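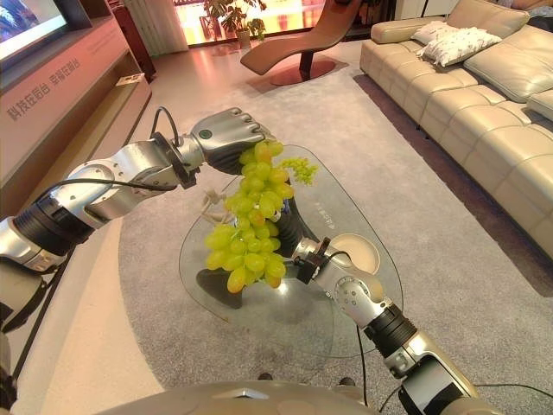
The right hand dropped out of force control again at the coffee table, and this time the log caught all of it. Fault 44 on the wrist controller, same as before the firmware change, so the firmware is off the hook. The task was the fruit pass: left hand closes on the top of the grapes and takes the weight, right comes up from under the bunch as a support. Left arm behaved. Right arm held its pose for 800 ms after the fault and then relaxed, which the safety layer is not supposed to allow with a load over glass. Kalevi hit the stop. Arms froze, no contact with the tabletop, nobody was inside the tape.

26th March, continued after lunch.

Went through the log with Yesenia. The wrist force reading is clean up to the moment the right hand starts to curl, then it jumps to full scale and back 6 times in a row. After the sixth jump the controller gives up and reports 44. A real load can't do that. Either the connector is going open or the cable is being pulled when the wrist rolls.

Tried to get it to fail with no fruit. Ten rolls at low speed, no fault. Ten at task speed, two faults, both near the end of travel. Yesenia then held the cable against the wrist by hand (arm power off, moving the joint manually) and watched the raw signal. It was steady with the cable held and noisy with it loose. That isn't proof but it's the best lead so far.

Kalevi wants to swap the whole Tarix wrist unit. I'd rather change the cable first, as we only have the one spare and Sointu needs it for the Hormont demo. Agreed: cable first, spare wrist stays in its box until we see 44 with the new cable on.

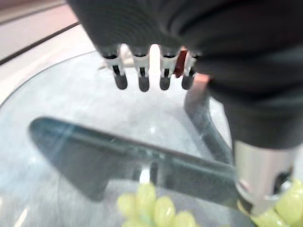

The relax after the fault worries me more than the fault. Aino found the setting. The hold timeout is set in the Flomon config and was carried over from the bench rig, where going limp was the right thing to do. On the apartment setup it should hold position until somebody clears it. She has changed it, but it has not been tested with a load, so treat it as not fixed.

Until that test is done:

Nothing heavier than the grapes in either hand.
One person on the stop at all times, and that person does not also run the laptop.
No glassware passes. The bowl tasks are off the list.

Still open:

New cable, longer by 10 cm, with a proper clamp at the wrist (Yesenia).
Load test of the hold setting, over the rug and away from the table (Aino, me on the stop).
Check whether the left wrist has the same cable routing. I think it does.
Ask Santeri if the July logs show the same jumps. He remembers a 44 from then but put it down to a low battery.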